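What Happens Under the Sink?
Kids' Corner, Canstead Home Page
Posted 8th February

You turn the handle. Water comes out. You wash your plate, water goes away. Done, right? Nope. A lot going on in there. Let's go quick.

First, the names. Grown-ups say "sink" for the whole thing but it has parts, like a bike has parts.

BASIN. The bowl bit. Holds the water. Some sinks have one basin, some have 2. Two basins is called a double sink (makes sense). You can wash in one and rinse or dry in the other.

FAUCET. Where water comes out. In some countries people say tap. Same thing.

DRAIN. The hole at the bottom. Where water leaves.

DECK. The flat part around the faucet. Funny name, like a ship.

RACK. Not really part of the sink, but it can fit right in a basin. Bars with gaps. Dishes lean on it and drip. 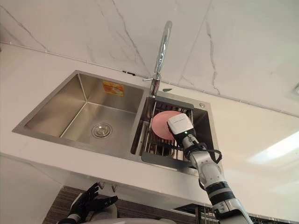

Why do plates stand up to dry? Try it yourself. Get two plastic plates. Wet them both. Lay one flat on the counter, lean the other one up on something. Wait ten minutes. The flat one still has a puddle in it! The leaning one, most of the water ran off the bottom. That's gravity. Gravity pulls water down, down, down, and it never takes a day off.

And the gaps in a rack? Two jobs. Drips fall thru, and air gets in. Air is what takes the last little bit of wet away. The water turns into a gas you can't see, called water vapor, and floats off. Big word for that: evaporation. Say it five times fast.

What about the curvy faucet? A tall one that bends over at the top is called a gooseneck. Look at a goose, look at the faucet. Yep. The tall curve leaves room for big stuff. Soup pots. Pasta pots. A muddy soccer ball (ask first).

The handle opens a little gate inside, called a valve. Open a lot, lots of water. Open a little, a trickle. On a kitchen faucet with only one handle, that same handle mixes hot and cold too. Careful with the hot! In our kitchen at the Canstead office a thermometer in the hot water said 104 degrees Fahrenheit and that felt like a warm bath. Other kitchens can be way hotter. Some can burn you. Start on cold, always.

OK now the good part. Underneath.

Most kitchens have doors under the sink so you never see. But some sinks sit in a counter that's open below, and then it's all right there. The bottoms of the basins hang down. The counter has holes cut in it, and the basins drop in, like a muffin cup in a muffin pan.

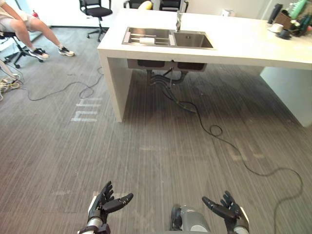
Two kinds of pipe to know about. Supply pipes bring clean water UP. They're skinny, and often bendy hoses. Water in them is being pushed hard all the time, even when the faucet is off. That push is called pressure.

Drain pipes take dirty water DOWN. Fatter. No push needed, just gravity again.

A double sink has two drains and usually they join up into one pipe. Like two slides at the pool ending in the same water.

Somewhere down there you will often find a bend shaped like a U. This is the trap. Is it to trap spoons? No, but it does catch things sometimes (rings! beads! one time a toy frog, in our kitchen). The real job is smell. A bit of water always stays in the bottom of the U, and it blocks the stinky air from the sewer pipes. Water plug! No trap and your kitchen would smell discusting.

Things that should NOT go down the drain:
Grease and oil. Goes hard in the pipe.
Rice and pasta. Swells up.
Coffee grounds. Clumps.
Paint. Ask a grown-up where it goes.
Slime. We know you. No slime.

Try this: the sink drip test
You need: a measuring cup, a timer, a grown-up.
Turn the faucet on so it only drips. Put the cup under. Set the timer for ten minutes, go do something else, come back. How much is in the cup? Ours had 39 milliliters. Now think about a drip going all day and all night! Turn it off properly when you're done. Water the plant with what's in the cup.

Words to remember: basin, faucet, valve, pressure, trap, evaporation.

Next time in Kids' Corner, where the water goes after it leaves your house. It's a long trip. Bring boots.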